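Tuesday 1/2/18, Surkville bench, afternoon into evening

Picking up the pad-grab fault again. Trultari's position is still that the grasp planner "stopped for safety" and that we should be pleased about it. I am not pleased. A stop that comes with no reason in the log is a fault until someone shows me otherwise, and so far all I have is an email.

For anyone coming to this cold: the job is the handover task in the sim, our gripper closing on the blue pads that sit around the gold ring on the other arm. Pick one pad, hold, let go. We have been running it since November. Before the planner update it was boring. Since the update it halts with the fingers open, joint brakes on, status line saying OK. Evaristo saw it first and thought he had fat-fingered the stop key. He hadn't. I watched him do it again with his hands in his lap.

Ran 15 starts this afternoon from the same saved state. Halted on 11 of them. Same seed, same scene file, same everything as far as I can control it, so it should have been all or none. That alone tells me something is reading the clock, or reading memory it shouldn't. Trultari says the sim is deterministic. Their manual says it too. Fine. My runs say it isn't.

Pulled the wrist view for the approach and went over it with Evaristo. The two pads on the right side of the ring are in the clear. The left ones are mostly behind the white arm, only the rims poking out top and bottom. If the planner is picking its target from the wrist view, it has two good choices and two bad ones, and I would like to know which it picks. The log has a field for the target. The field is blank on every halted run.

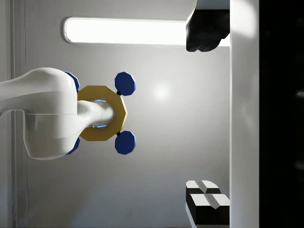

Graziella Longo
Cell integration, Wolov project

Evaristo's theory is that it picks a hidden pad, finds the arm in the way, and gives up. It's a decent theory and I wrote it down, but it doesn't explain the runs that finish. Those go to the lower right pad every time. If it can settle on the lower right pad in four runs, why not in the rest? He says tie-breaking. Maybe. I have heard "tie-breaking" used to cover a lot of sins in this building.

My own theory is the collision check. The update notes say the clearance model was "improved", with no numbers. Mazurek had the same wording in their notes the year we lost a week to a wrong unit, so I don't take it on trust. If the clearance around the ring has been fattened up, the small black connectors next to the pads could be inside it, and then a good grasp looks like a crash.

Things tried, in order:

Turned off the left-hand pads as targets. Still halts. This hurts Evaristo's theory, and he took it well enough. He points out that the flag may not do anything in the new build. Fair, we have no proof that it does.

Moved the start pose back from the ring. Still halts, only later.

Rolled the planner back to the old build and left the rest alone. Clean runs until I got bored. That is the only result today I would put money on, and even so, it was one sitting on one machine.

Put the new planner back with the old clearance file. It loaded with no complaint, which worries me more than an error would have. Halted on the first start, then ran fine, then halted. So either my theory is wrong or the file is being ignored. I can't tell which from here. I changed a value in it to something silly to see if the behavior moved at all, and it didn't. Leaning toward ignored.

Log timing: on the halted runs there is a gap of 2,000 ms between the last planner message and the brake message. Always that number, to the digit. A real collision stop would land wherever it landed. A round number looks like a timeout to me, somebody's default. I asked Trultari whether the planner has a watchdog and was told that the safety layer "monitors planner health". I have written back asking if that is a yes.

What bothers me about calling it safe is that the fingers stay wherever they were. In the sim, who cares. On the real cell, if it times out after the grip closes, we have a gripper clamped on a part attached to another arm, brakes on at our end, and nothing telling the other arm to hold still. The status line still says OK. I asked Evaristo to check whether the other controller gets any signal from us on a halt. He read through the interface list twice and can't find one.

So, until this is sorted out: new planner build stays off the real cell. I have taped a note to the cabinet and pulled the build from the shared folder, so please don't put it back because the folder looks short. Old build is fine to use. Anyone who sees a halt on the old build, save the log before restarting, the restart wipes it.

For tomorrow: get the target field written before the plan starts and not after, so a halted run leaves something behind. Evaristo to change the timeout if he can find where it lives and see if the gap follows. Rerun the rollback on the second machine. Chase Trultari, by phone this time.

Left the last halted run paused on the bench machine. Leave it alone please. GL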